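Corpse run

A corpse run is the journey a player makes in a multiplayer online game, after dying, to get back to the place where their character fell. The term comes from the older text-based games, where a dead character's belongings stayed in a heap on the ground and anyone passing by could help themselves, and it has stuck around happily enough in games where nothing is lost beyond a few minutes and a little dignity.

The harshest form leaves everything on the body. Players of Fledero, a fantasy game fondly remembered for its swamps, woke at the nearest shrine in their underclothes and had 50 minutes of play to reach their gear before it rotted away. Friends would often come along to clear the path, and guilds kept a roster of members willing to be hauled out of bed for a bad night in the marshes. Rangers, who could track a corpse from the far side of a zone, were very popular neighbours.

Milder forms turn the player into a ghost, who can't be attacked but can't do much else either. In Oltent the ghost sees the world in washed-out colours and may travel through water and low walls, so that a good many of the game's shortcuts were first found by the dead. Akyol does away with the body altogether and leaves a small lantern, which holds the experience points lost and goes out if the player dies a second time on the way.
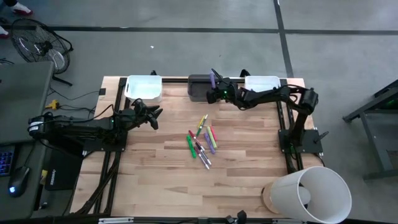
Opinion on the practice has always been divided. The designer Dilek Uçar, who worked on Oltent for eight years, defended it warmly in her talks and argued that a long walk back gave people time to cool off and have a yarn with whoever was nearby. Critics answered that the walk fell hardest on those with only an hour to play after the kids were in bed – and that a slow connection could turn one death into five.

Bonent tried to please both camps by selling a scroll that summoned the body to the nearest town for 900 silver. The price proved steep for beginners and trifling for veterans, and a later patch tied it to character level instead. Player-run servers of the game generally keep the original price, and regard it with a good deal of affection.

See also: Permadeath; Respawn; Experience loss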